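Extended warranties: frequently asked questions

Should I buy the extended warranty?

Usually no. Look at what the plan costs, look at what the thing costs, and ask yourself why a store that makes a thin margin on a dryer is so eager to sell you paper to go with it. If the plan is 200 dollars and the dryer is 1106, you are paying close to a fifth of the price for a promise with several pages of exceptions.

But the salesperson said one repair would pay for it.

Salespeople say that. It may even be true of one particular repair. Ask which one, then ask to see where that part is named in the contract. I have done this in four stores and was shown the page once.

What does the manufacturer's warranty already cover?

More than you think, for the first year. Many extended plans start their clock on the day you buy, so for twelve months you are paying for something you already have. Find the line that says "coverage begins." If it says date of purchase on a three-year plan, you have bought two years.

What is an "accidental damage" add-on worth?

Depends on the item and on you. For a phone carried by a teenager, maybe something. For a refrigerator, I would like to hear the accident. Read whether the add-on has its own deductible. The Warance home plan I was sent by a reader had one, also 200 dollars, which is a strange number to find on a plan that costs 200 dollars.

Do expensive brands break less, so I can skip the plan?

I don't trust anyone who answers this with confidence, brands included. Companies love to talk about precision manufacturing and quality checks at every stage, and their brochures all sound alike.

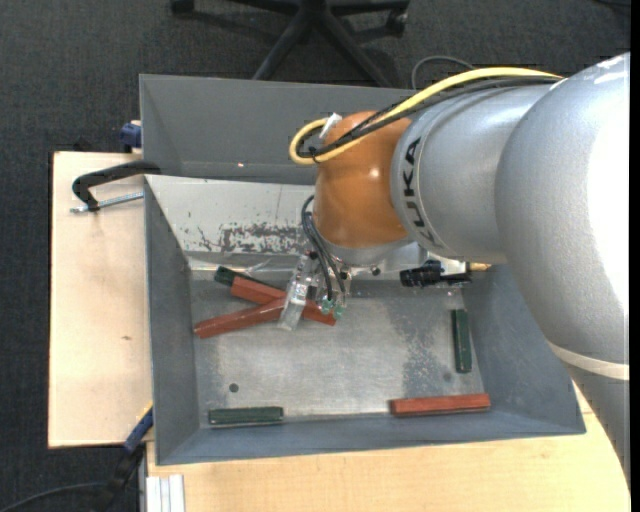 None of it tells you how a door hinge will behave in year four. Repair shops have a better idea. Call two local ones, say the model number, and ask if they can get parts. If the answer is a sigh, pick another model.

My claim was denied for "improper maintenance." Is that allowed?

It's allowed if the contract says so, and it generally does. Lorraine Sutcliffe wrote to me in February about a Hondotis dishwasher and a denied claim on the pump. The company wanted proof that she had cleaned the filter monthly. Who has proof of that? She asked them in writing what proof they would accept, and then asked again when they didn't reply. They paid after the third letter. I would not count on that working every time – she is more patient than most people.

Who really pays if the plan company goes under?

Look for the words "obligor" and "insured by." The name on the brochure is often only the seller. On the Olaniyan plans I have read, the obligor was a separate company mentioned once, on the back page. If you can't find an obligor at all, don't sign.

Can I cancel?

Often yes, and with a full refund if you do it early and haven't made a claim. Look for the free-look period. After that you may get a prorated refund minus a fee. Cancel in writing and keep a copy. The phone line will try to offer you a discount first, so you might ask why that price wasn't available before.

I got a letter saying my warranty is about to expire. Should I call?

No. If you think it could be real, use the number on your original paperwork. The Grornano letter readers keep forwarding is printed to look like a final notice, and the small type says it is an advertisement.

What should I do with the money instead?

Put it in a savings account and leave it there for repairs. My last one was a dryer belt, and it came to 81 dollars with the service call.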